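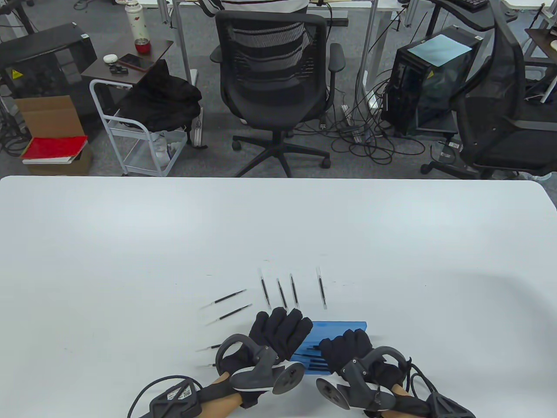
2 min read

Stilico Extends Pen Refill Return Program to All Cladura Schools

September 2020 – Office supply distributor Stilico said today that its pen refill program, tested last school year at 4 schools in the Cladura district, is now open to every school the district runs. Classrooms can order refills for the pens they already own and send back used ones in the same carton, with postage paid by Stilico.

The test began in March 2019 and ran for 364 days. Teachers and office staff swapped the ink refill in a standard ballpoint and kept the barrel, the clip and the spring. Used refills went into a cardboard mailer kept at the front desk.

"Schools buy pens by the box and throw them out by the box," said Sandra Bickerstaff, director of education accounts at Stilico. "Most of the pen is still good when the ink is gone. We wanted to sell people the part they need."

The refills are made by Drurkance and come in black, blue and red. They are sold in packs of 15 and fit most push-button pens with a metal or plastic tip cone. A fit guide is printed inside the lid of each pack, and a longer version can be requested from the Stilico order desk.
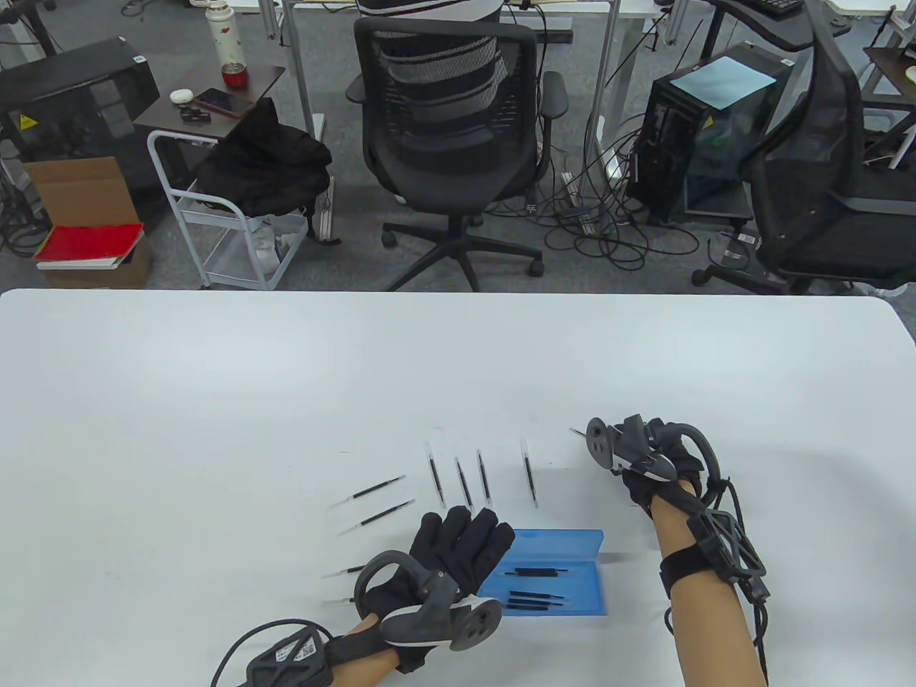
Orders placed by 2 p.m. on a school day ship the next morning. There is no minimum order for schools that took part in the test. New schools are asked to start with at least one pack of each color they plan to use, and may exchange unopened packs for another color during the first semester.

Chin-lung Tu, purchasing manager for the Cladura district, said the change was simple for the front offices but slower in the classrooms. "Older students lose pens, so a refill doesn't help much there," Tu said. "Where it worked well was with staff, in the libraries and at the testing centers, where the pens stay in one place."

Returned refills are sorted by Cropper, a materials handler that separates metal tips from plastic tubes. Refills with a lot of ink left are set aside and are not processed with the rest. Cropper will send the district a weight report each semester.

With many classes meeting online this fall, Stilico has also extended the return period. Mailers issued for the current school year will be accepted through the end of the next one – schools do not need to ask for a new label. Teachers working from home may have packs sent to a home address if the order is approved by their school office.

Ximena Toledo, who manages the program for Stilico, will hold a phone session for office staff on the 15th of each month through the end of the semester. Sign-up details have been sent to each school's main email address.

Media contact: Amber Mottram, Stilico Communications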